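The Second Life of a Black T-Shirt

Every September the resale shop in Tarkham takes in 700 T-shirts, most of them black and most with something printed on the chest. Before one goes on a shelf it gets laid flat, picked over for lint and folded with the print in mind. A sleeve goes in first, laid diagonally over the body. 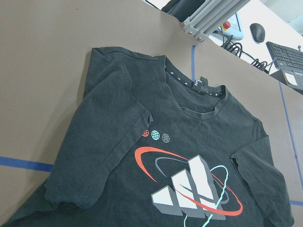

Sleeves before hem

Black cotton fades toward charcoal, and the wrinkles show up under shop lights. Eustaquio Maldonado, who runs the Tarkham floor, wants each sleeve pulled out straight by its end before anything is turned in. The globes and the orbit ring on a logo shirt should come out uncreased.
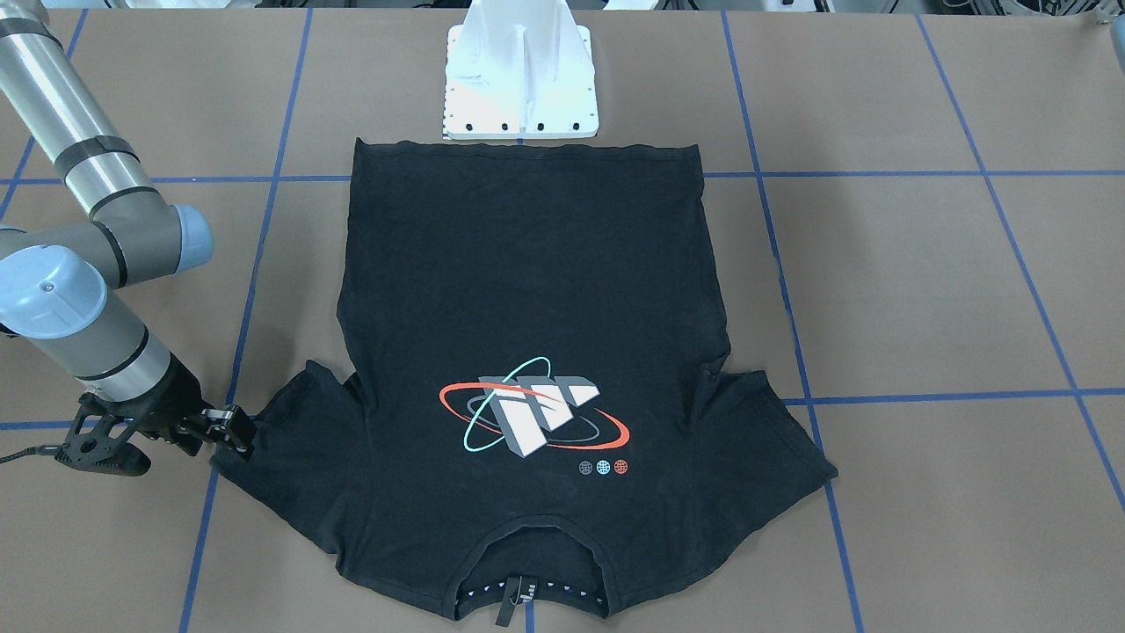

Aravind Kaimal
Staff Writer

The hem is next. It is taken at both ends and brought up toward the neckline, keeping the edge level. Shirts with a tag at the neck are stacked with the collar facing out. 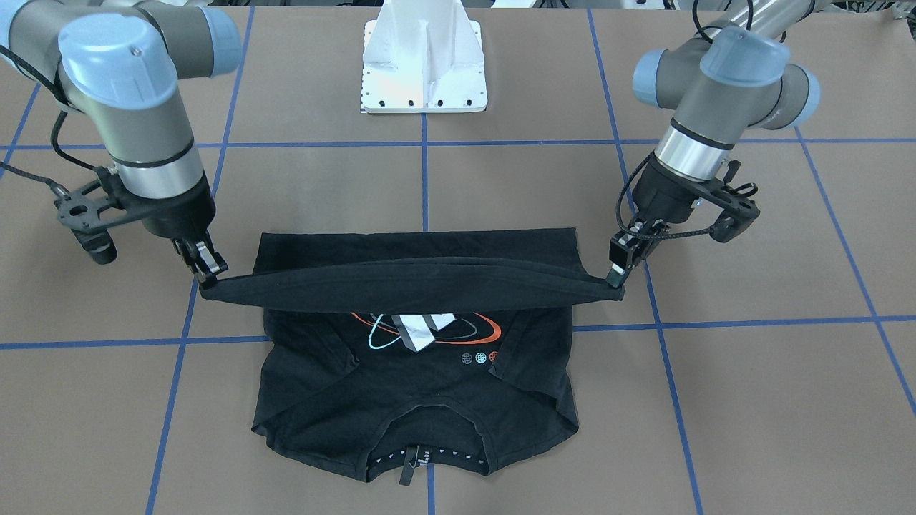
Last updated: 07/07/2023

A Tarkham shelf holds 26 folded shirts. Maldonado sells the faded ones for the same price as the rest, and he says they go first.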